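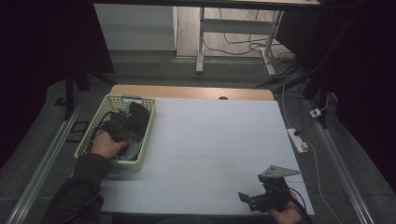
Fold it the same day or do not bother to wash it, a reader wrote to me after my last column, and she added that people who live out of the laundry basket are living like students. I have read this message many times. I do not agree with it, but I could not say why, so I decided to write it down.

I grew up in a house where clean clothes went from the line to the table, from the table to the closet, and the whole trip took one evening. My mother ironed pillowcases. She ironed the towels for the kitchen too, and nobody asked her for this. When I moved to Brildale, 18 years ago, I brought the habit with me in the same way I brought my accent. I thought that everybody in the world folds on the day of washing, and that those who do not are hiding it.

Then I had children, and a job with a bus ride at each end, and I began to hide it also.

The hiding is what I want to talk about. It is a strange shame. A person can leave a book half read on the sofa and it looks like culture. A person can leave a bicycle in the hall and it looks like health. But a basket of clean shirts in the bedroom, three days old, must be carried behind a door when the bell rings. I have done this. I have pushed a full basket into the bathtub and pulled the curtain, for a neighbor who came to give back a cake pan and stayed four minutes.

Where does this shame come from? I think a part of it comes from the time when washing was hard. If you carry water and heat it and rub each sleeve by hand, you have paid so much for a clean shirt that to let it wrinkle is a kind of waste. My grandmother washed like this until she was old. For her, the folding was the easy part, the part where she could sit down. She talked while she folded. I understand completely why she did not leave it for the next day.

For me it is the opposite. The machine does the washing, and the folding is all the work that is left. It arrives at nine in the evening, when the dishes are finished and I have perhaps one hour which is mine. The reader wants me to give this hour to socks. I have given it many times, and I was not a better person on those evenings. I was a person with nice drawers who went to bed angry.

There is also the question of who does it. In most houses I know, one person decides that the laundry is late, and the same person then folds it. The others do not see that it is late. They take a T-shirt from the basket and they are happy. For a long time I believed they were blind, and I made speeches. Now I suspect that for them the basket was working. It held clean clothes in a place where they could find them. I was the only one who suffered from it, and I made everybody pay for my suffering with my bad mood.

I do not want to say that order has no value. My work clothes hang. Linen must be taken care of quickly or it will look like a paper bag. Bed sheets I fold on the same day, and I like to do it, because it needs two people and my daughter and I have a good laugh with the corners. There is a laundromat on Rodstead Street where I used to go when our machine was broken, with a long counter, and there I folded everything on the spot with great pleasure, because I had no other thing to do and the dryer was warm beside me. So I am not an enemy of folding. I am against the clock on it.

I should admit that the reader has one strong point. She writes that a basket which is not emptied becomes a closet, and then there is no basket for the next wash. This is true. We had this problem all last winter. Clean things lay under less clean things, a sweater was washed again without having been worn, and one time I bought five pairs of black socks from Alaoui's shop on the corner when I had plenty of them at the bottom. It was stupid and it cost money. My answer was to buy a second basket, which she will probably call surrender.

But I think her real argument is not practical. She says "like students," and she means that a grown person should be finished with things. I remember that I also expected this. I thought there would be an age when the house is done and I walk through it with my hands free. I am 59 now. The house has not been done for one single afternoon. When the clothes are in the drawers, the children, who are big and should know better, are already wearing the next load.

So if the work never ends, it matters less to me on which day I do a part of it. I fold on Saturday morning, with the radio, and what is wrinkled stays wrinkled or gets hung in the bathroom during a shower. Underwear I do not fold at all, and I have not met the person who could notice. My husband folds his own things now, in a way that hurts my eyes, and I have learned to look at the window.

The reader signed her message "with clean regards," which I liked. I would gladly have her for coffee. The basket will be in the bedroom, and this time I will leave the door as it is.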